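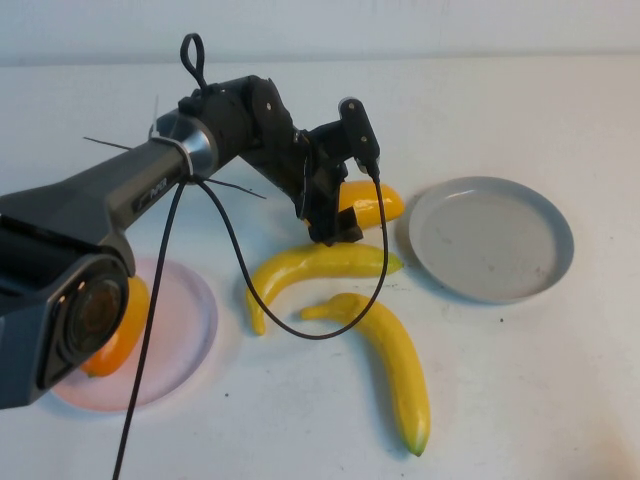

Reading time: 4 minutes

Getting grey scuffs off a matt white table

Matt white tabletops pick up grey marks. Plates slide, a bunch of keys gets dropped, somebody leans on the table in a dark coat, and after a few months there are faint scuffs and smudges scattered over the whole surface. They don't show much from the doorway. They show a lot when you sit down with the light coming across.

Most of them will come off. They need a different treatment from gloss, though, and the usual mistake is to reach for something too strong at the start. What follows is for painted, melamine and laminate tops with a matt finish. If yours is oiled or waxed wood that has been whitened, stop here and look up the maker's advice.

What you need

Two soft cloths, one for wet work and one kept dry
A washing-up bowl of warm water
Ordinary washing-up liquid
Bicarbonate of soda
A white pencil rubber
A melamine sponge (the plain white kind), for last
A soft brush or a dustpan brush

Leave out cream cleaner, scouring pads, anything with bleach in it and any polish. Polish makes a matt surface patchy and the patches are harder to get rid of than the scuffs were.

Clear and brush first

Take off the plate, the fruit and whatever else lives on the table. Then brush the surface before any water goes near it. Small dark specks like the ones near the grey plate, over on the right, should be brushed off dry. If they are crumbs they will turn to paste under a wet cloth, and if they are grit they will scratch. Brush towards one edge and catch it all in the dustpan.

Any speck that stays put after brushing can be left for the washing stage. Don't pick at it with a fingernail or a knife. On painted tops a speck is sometimes a chip, and picking makes it bigger.

Wash the whole top

Put a small squirt of washing-up liquid in the bowl. Wring the cloth until it stops dripping and wipe in long straight strokes from one end to the other, overlapping a little. Rinse the cloth often. Then go over it again with clean water and dry it straight away with the second cloth.

Do the whole top, even if only one corner bothers you. Clean a patch in the middle of a white table and you will find out what colour the rest of it is.

Let it stand for ten minutes and look again from a low angle. Smudges from hands and food will mostly have gone by now. What is left will be scuffs.

Work out which kind of scuff you have

Run a fingertip over the mark. If you can feel nothing, or it feels very slightly raised, something has rubbed off on to the table and it can be removed. If your finger drops into a groove, the surface itself is damaged. You can clean the dirt out of a groove but the groove stays.

Grey lines under plates and bowls are nearly always the first kind. The unglazed ring on the bottom of stoneware is rough, and it drags. Turn the plate over and feel the foot. If it is like fine sandpaper, that is where your marks are coming from.

Use the rubber before the sponge

A white pencil rubber lifts more than people expect. Rub gently along the line of the mark, brush off the crumbs and check. I do this on a dry table. Coloured rubbers, and the pink ones on the ends of pencils, can leave a stain of their own, so keep to white.

If the rubber does nothing, mix a teaspoon of bicarbonate with enough water to make a thin paste. Dab it on with a damp cloth, leave it for a minute and wipe with almost no pressure. Rinse twice. Bicarbonate dries to a white film, and on a white table you won't see it until someone puts a dark sleeve in it.

The melamine sponge

This is the one that works on stubborn marks and also the one that does harm. It is a very fine abrasive. On a matt finish it can leave a shiny spot, and there is no way of making a shiny spot matt again short of refinishing the top.

Try it underneath first, or on the edge that faces the wall. Wet the sponge, squeeze it out, and give the mark a few light passes with the weight of your hand and no more. Dry the spot and look at it side on. If the sheen has changed, stop and live with the scuff.

My neighbour Lesego Xaba went over her entire table this way one morning in March and it came up very white, with a gloss oval in front of each chair.

The wall behind

If the table is pushed up to a plain white wall, pull it out while you are at it. The line where the two meet collects dust and there will be rub marks on the paint at table height. Wipe the back edge of the table first, then the wall, using a cloth that is only just damp. Emulsion marks easily when wet. When you push the table back, leave a finger's width of gap.

Keeping it clean longer

Stick small felt or silicone dots to the foot of any plate that stays out on the table. They come off in the dishwasher, so this is only worth doing for the fruit plate and the like.

Lift things across. Don't slide them.

Fruit is best wiped before it goes down, and the plate checked every couple of days. A soft patch on ripe fruit will leak, and juice left overnight on a matt surface can leave a yellowish ring. Cold water and washing-up liquid will shift a fresh one. An old one may need the bicarbonate paste two or three times.

Wipe with plain water in the evening and dry it. A full wash once a month is plenty for most kitchens.

If the marks won't shift

Some won't. Ballpoint, hair dye and newsprint can go right into a matt finish. A little surgical spirit on a cotton bud will sometimes take ballpoint off laminate, but it can soften paint, so test it out of sight. After that the choice is repainting or a runner. Repainting means sanding the whole top back and using a proper furniture paint, and it needs at least a week before you put anything heavy on it.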